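# The Blue Frame

Our club met on the second floor of the technical school, in the room between the library and the stairs. 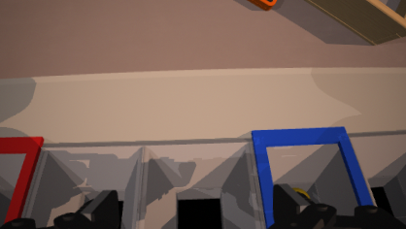 I was the newest member and also the oldest, because I had started my studies again after four years of working in my uncle's shop. The others were polite with me. They called me by my family name, Guerra, and only the teacher used Alcides. I did not mind it. In my old country a family name is for the army and for the doctor, but here it seemed to mean that they had accepted me.

The competition was called the Carberg Cup. Every team received the same simulated room with the same robot, and the task was to take small objects out of a row of compartments. Some compartments had a colored frame and some had none. The rules said that a team could run 2,000 attempts before the final day, and each attempt was written in a log that the judges could read. We had used almost 721 of them when I joined, and the arm could still not take a thing from the blue frame without touching the wall.

Igwe was our captain. She was nineteen and she spoke very fast. When she explained the program to me, I understood perhaps half, and I went home and studied the other half with a dictionary until midnight.

"It is the shadow," she told me in the first week. "The camera sees a shadow and thinks it is an edge."

"Can we not remove the shadow?" I asked.

"It is their room. We only live in it."

I liked this sentence and wrote it in my notebook, under the list of verbs.

On Monday, September 28, 2026, it rained so strongly that only three of us came. Igwe had a cold and should have been in bed. Sirkov sat by the radiator with his shoes off. He had made the part of the program which decides how the fingers close, and he did not let other people change it. I had a chair near the big screen, and my work was to watch each attempt and write down what went wrong. It was the work for a beginner, but I was proud of it. In the shop I had also kept a notebook, for the scale and the bread slicer, and my uncle said that I wrote about the slicer as if it was a sick relative.

We ran the blue frame again and again. The arm came down, the fingers opened, one of them touched the wall, and the program stopped. I wrote: right finger, wall. Then I wrote it again.

After the sixteenth time I noticed that I was always writing the same finger.

I was not sure if I should speak. In my first month I had already made two suggestions, and both were wrong, and Sirkov had explained to me why for a very long time. So I read my pages from the beginning, to be certain. Then I read them once more.

"Excuse me," I said. "It is never the left one."

Sirkov did not turn around. "What is never the left one?"

"The finger that touches. If the problem is the shadow, it should be sometimes left and sometimes right. I think so. The shadow is not the same each time, you move the light. But the finger is the same."

Igwe took my notebook. My handwriting is not beautiful and some words were in my own language, and I felt my ears become warm. She read with her finger on the lines, like a child – or like my grandmother with the Bible.

"Sirkov," she said. "How wide do you open the right one?"

"The same as the left."

"Show me."

He put his shoes on before he went to the computer. I remember this very well, and also how long he looked at the screen. There was a number for the left finger and a number for the right finger. The left one said 20. The right one said 18.

It was quiet, only the rain. I thought that he would be angry, and I prepared an apology, even if I did not know for what.

"I changed it in spring," he said. "For the old gripper. I meant to change it back."

He corrected the number and then he stood up from the chair. "Guerra, you start it."

I had never started an attempt before. Igwe pointed to the key, although I knew which key it was. The arm came down over the compartments, slowly, and the three of us leaned to the screen. I held my pencil ready above the paper, and I had already written the first word, "right," from habit. I crossed it out and waited.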